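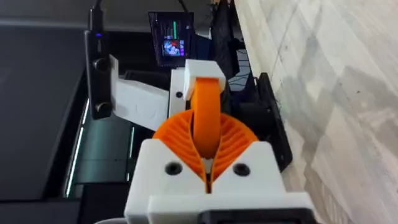

Bok-nam Ma asked in March why a loan that is rolled over shows up as two rows, and whether the first row should count as repaid. It should not. The first row gets status "rolled" and the second carries the old balance in opening_balance. Please don't add the two principals together. The notes below have been rewritten with this in mind.

Sivham and Weldu seasonal loan records

Overview

This folder holds loan-level records from Bornetti, a small lender that makes seasonal loans to farm households and village shops. The loans cover seed, fertilizer, feed, small tools and shop stock. Records come from 71 lending groups in two districts, Sivham and Weldu. Each group meets at a fixed point, usually a store or a school yard, and one loan officer handles the paperwork for several groups.

The data was exported from Tekeo, the ledger program used in both branch offices. Older Weldu records were kept on paper and typed in later, so expect more blanks there.

Last refreshed 1st September.

Files

loans.csv - one row per loan, or two if the loan was rolled over
payments.csv - one row per payment, joined on loan_id
groups.csv - one row per lending group, with district and meeting point type
calendar.csv - planting and harvest windows by district and crop

Main columns in loans.csv

loan_id - random string, not the number printed on the borrower's card
group_id - links to groups.csv
purpose - one of 9 codes, listed in groups.csv under the purpose_key block (yes, it is in the wrong file, and moving it would break the import script)
principal - amount paid out, in local currency, no inflation adjustment
opening_balance - zero for a new loan, the carried amount for a rolled one
due_date - date agreed at payout
status - open, repaid, late, rolled or written_off

A loan is marked late when a payment is more than seven days past due. Sivham used a longer grace period for livestock feed loans, and those were recoded to match when the files were joined. The original value is in status_branch.

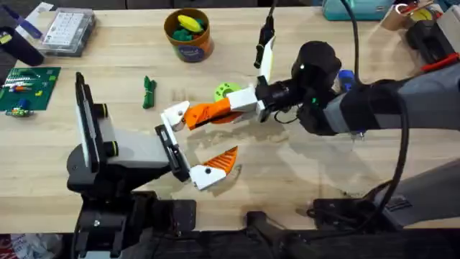

Two robot arms over a light wood tabletop.

What was removed

Names, phone numbers, card numbers and plot locations were dropped before export. Dates of birth were replaced with an age band. Groups with fewer than six members were merged with the nearest group in the same district, and the merged flag is set in groups.csv.

Known problems

Payments made in grain were entered at the branch price for that week. The two branches did not use the same price list, so grain payments are hard to compare across districts.

Some Weldu payments have the date the officer reached the office, which can be well after the meeting where the money was handed over. Late flags in Weldu are too high for this reason. The meeting dates are on paper only.

The purpose code is what the borrower said at payout. Officers did not check how the money was spent.

Written-off loans have no reason given. Drought, illness and a borrower moving away all look the same in this file.

Suggested use

The files work well for looking at how repayment follows the harvest calendar, and for testing simple repayment schedules. They should not be used to score single borrowers. Age band and group size together say very little about who will pay, and the sample only includes people who were already approved. Households that were turned down are missing entirely.

Loading

Files are UTF-8 with commas. Empty cells mean not recorded - zero is always typed as 0. Read loan_id and group_id as text or the leading zeros will be lost.

Changes

Rolled loans split into their own status. Purpose key reprinted with the feed code fixed. Duplicate payments from the second Sivham export deleted.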